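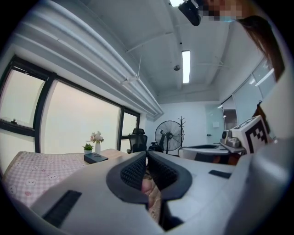
How much gap should stay between the two finger pads when the gripper is at rest?

A narrow one. With the trigger released, the pads must face each other and must not rub. If they rub at rest, the textured surface wears off and small objects begin to slip.

Section 7. Fitting the pads and checking the hand-held gripper

This section is for the Kukus hand-held gripper, built from the Prondine printed parts. Please finish the wiring of the trigger before you start. The text was revised 06/12/2020 by Apolline Gautier, after the second pair was built.

7.1 Fitting the finger pads

1. Put the housing on a soft cloth with the fingers up.
2. Slide the left pad on its finger until you feel a small stop. Do the same with the right pad.
3. Check that the textured faces look to each other. It is easy to mount one pad backward.
4. Put in the two short screws from below. Turn them by hand first, then a quarter turn with the key.

Caution: Do not use glue on the pads. They are wearing parts and you will need to change them.

7.2 Setting the closing point

1. Hold the gripper by the grip and press the trigger slowly to the end.
2. The tips should touch first. The lower part may stay a little open in a V shape.
3. If the tips do not touch, turn the stop screw to the left, half a turn each time.
4. Close and open the gripper 200 times. Then check the screw again, for the plastic settles a little when it is new.

Note: Keep the free hand away from the linkage under the fingers. The spring is stronger than it looks.

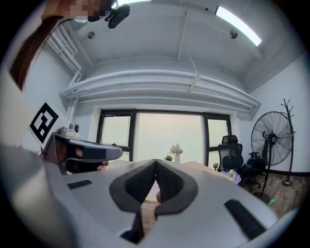
Boonchu wrote to us after reading the February version that half a turn was too much for his pair, and that he got a cleaner contact with quarter turns and a drop of dry lubricant on the thread. We tried his way on one gripper and it works well. Use it if your stop screw feels tight.

7.3 Mounting the marker card

1. Print the card at 145 mm wide, on matte paper. Measure it with a ruler after printing.
2. Fix it on a flat, stiff backing. A bent card gives wrong positions.
3. Attach the card to the gripper and check that your fingers do not cover any part of the black border.
4. Run the Gruldale checking tool and move the gripper slowly from side to side. The marker should be found in at least 70 of 100 readings. If the result is lower, change the angle of the card and repeat.

Caution: Two grippers used together need two different marker numbers. Write the number on the back of each card.

Continue with section 8, Recording a first movement.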